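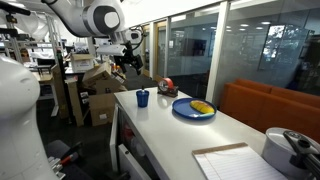

Home | Apps | Games | Devices | Ask | Log in

Wemska Help > Android games > Installing and updating

Update for a sideloaded game stops at 358 MB, then "package conflicts with an existing package"

Print this page | E-mail this page

Posted by Ruangrit, 4/15/26

Tablet on Android 13, 8 GB free. I installed a racing game from an APK last September because the store listed it as not available for my device. Updates from the same site worked until build 3407. The download now stops at 358 MB. I copied the full file over from a PC and it refuses to install with the message in the title. Play Protect is on. Is there a way to update without losing my save? The game has no cloud login.

Femier
These are two separate faults.

The install error means the new APK is signed with a different key than the one installed. Android will not replace an app when the signatures do not match, and no setting on the tablet changes that. Either the developer changed keys or the site repackaged the file. Compare them on the PC:

apksigner verify --print-certs old.apk
apksigner verify --print-certs new.apk

If the SHA-256 lines differ, do not install the new one until you know why. Uninstalling first will get past the error, but it deletes the app's private data, and your save is most likely in there. adb backup won't help much either: on Android 12 and up it leaves out app data for anything targeting that version or later, unless the app is marked debuggable.

For the download, pause battery saver for the browser and try again over Wi-Fi. Check the size against the one listed on the site.

Moston
Just clear the cache and restart, worked for me. Mine was stuck at 50 percent though and it was a different game.

Femier
Clearing the cache has no effect on a signature mismatch. It may help with the download. Make sure it is "Clear cache" and not "Clear storage", which wipes the save.

Ruangrit
The SHA-256 lines are different. Staying on the old build for now and I have written to the developer to ask if they changed keys.

Back to Installing and updating | Next topic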